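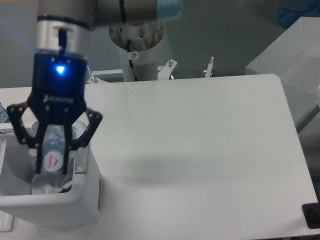 Picking things up off a flat table got boring pretty fast, so last month I moved on to picking them out of a bin, and my nice little grasp planner fell flat on its face. If you're in the same spot, this page walks through the changes I made to get it working again. I'm assuming you already have an arm that moves when you tell it to, a two-finger gripper, and some kind of depth data coming in.

My planner is called Wumis (don't ask, it started as a typo). It's a small Python package that sits between the perception code and the motion planner, which in my case is Bilta. Swap in whatever you use. The ideas carry over fine.

Step 1: Put the bin in the collision world

I skipped this one for way too long. On a bare table you can get away with one big flat box for the surface and call it a day. With a bin you need the walls too, and you need them as separate boxes! If you load the bin as one solid block, every pose inside it is in collision and the planner gives up right away. I use five boxes: four walls and a floor. Real bins tend to have thick, rounded walls, so I make each box a bit fatter than the wall and don't bother modeling the curve.

Set the padding in bin_model.yaml:

wall_padding_mm: 11
floor_padding_mm: 2

The floor number is small on purpose. Make it bigger and short objects become impossible to reach.

Step 2: Check the fingers while they're open

My gripper is a Robotiq with the linkage-style fingers, and those swing out a lot farther than the pads do. With a bottle standing close to a wall, the pads can sit neatly on either side of it while the outer linkage hangs out over the rim. That's fine if the knuckles are higher than the rim, and a nasty crunch if they aren't.

So for every grasp candidate, Wumis now checks three shapes: the gripper fully open, the gripper at the width it needs for the object plus a little slack, and the gripper closed on the object. If fully open collides but the middle one is okay, keep the candidate and pre-shape the fingers before going down. I was throwing away tons of perfectly good grasps before I added that.

Step 3: Come straight down

For upright things like bottles, I force the last part of the move to be a straight vertical line. Pick a pre-grasp pose well above the rim, plan to it however you like, then switch to the straight-line move:

plan_free(pre_grasp)
set_width(target_width)
plan_line(grasp, axis="z")
close()
plan_line(pre_grasp, axis="z")

Notice the retreat is the same line backward. My first version planned a free move out of the bin with the bottle in hand, and it took a lovely sweeping path right through the side wall. Oops.

Step 4: Deal with clear plastic

Ugh, bottles. Depth cameras look right through them, or they hand you a bunch of noise and a hole where the object should be. What worked for me was to stop trusting depth for the body of the bottle at all. I find the label or the cap in the color image, take the center of that, and place a plain cylinder there using the known bottle size and the known floor height of the bin. A label only wraps part of what you can see, so check that your center isn't getting pulled to one side. Mine was, and I ended up fitting the cylinder to the cap instead whenever the cap was in view.

Step 5: Rotate the grasp before you give up

A standing bottle is round, so the gripper can spin around the vertical axis and still get the same grip. I sample 13 angles and rank them by how far the fingers stay from the walls. My old ranking went by shortest arm travel, which loved to jam a finger against the plastic.

To test all this without scaring yourself, run the replay tool, Powell, on saved bin snapshots first. I've got 831 of them in the Tritidgate folder of the repo, and running the lot overnight is how I found a sign error in my angle code. Once the replays look sane, try the arm at low speed with your hand near the stop button.

One more setting to watch: if you change the gripper's mounting or add a spacer, update tool_offset before you do anything else. I forgot once and spent a whole evening blaming the camera.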